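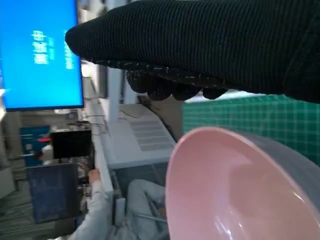 Stumcombe Residents' Forum – Shared Kitchen and Workroom
Last updated: March 2022
Print this page | E-mail this page

Stisel_Desk
Members are asked to comment on the proposed rule for food at the worktables. The draft reads: "Bread and rolls shall be served in a bowl, and the bowl shall stand on a cutting mat." Comments will be accepted for 2 weeks.

raninen730
I support the draft. A bowl keeps crumbs off the work surface, and the grid on the mat makes it simple to return the bowl to the same spot.

Sumampouw
I must disagree in part. A cutting mat is intended for blades and paper. Food should have a tray of its own, kept in the kitchen cupboard.

raninen730
The bowl stands between the food and the mat. One glossy roll in a pink bowl on the green mat seems to me a perfectly orderly arrangement.

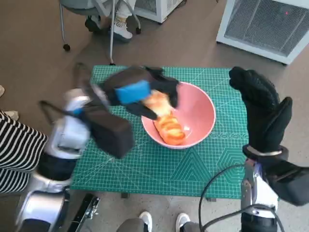 I would add that a bowl with a rim is preferable to a flat plate, as a roll set down at an angle will stay where it is placed.

Sumampouw
The rim is not in dispute. My objection concerns butter, which does not belong near a mat used for card and fabric.

member1437
Could the rule permit plain rolls only? Anything buttered or filled would then remain in the kitchen.

Sumampouw
I would accept that wording, provided that the mat is wiped afterward.

Stisel_Desk
The amendment has been recorded. Members who prefer trays may still reply in this thread – please quote item 900.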